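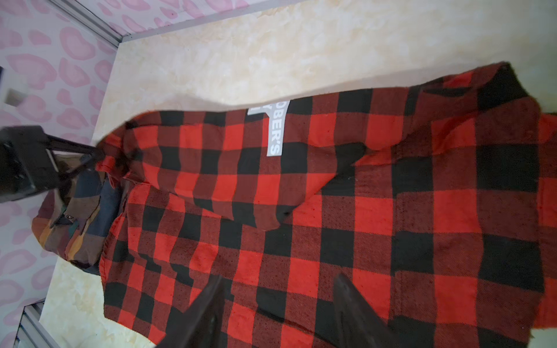 Red-and-black check flannel with one sleeve folded across the body.

Guthrie has revised its folding guide for donated flannel shirts, effective 4 January 2023. Sleeves now go in first, then the hem comes up to the collar.
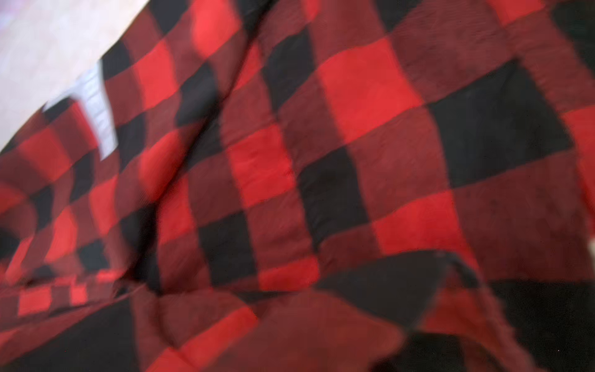 White tag against red and black checks.

Tags stay on. Stacks are limited to 70 shirts, according to sorting lead Emiko Minami.
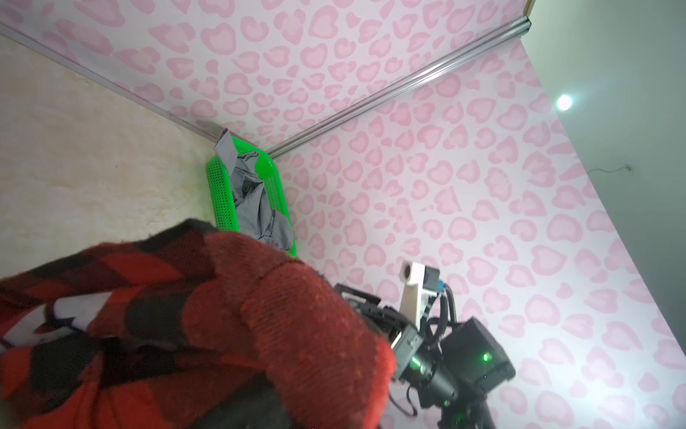
Plaid fabric in heavy folds, with a lime-green basket in the corner.

The Drollance depot handled 3000 garments in October.
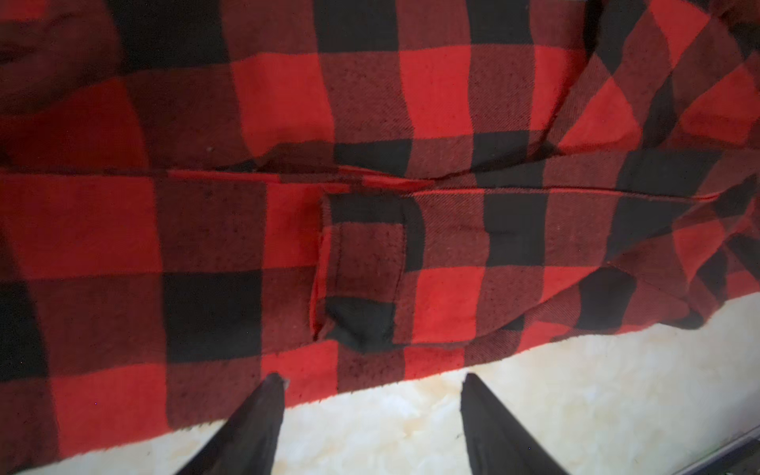
Patch pockets are to be checked and pressed flat before the second fold.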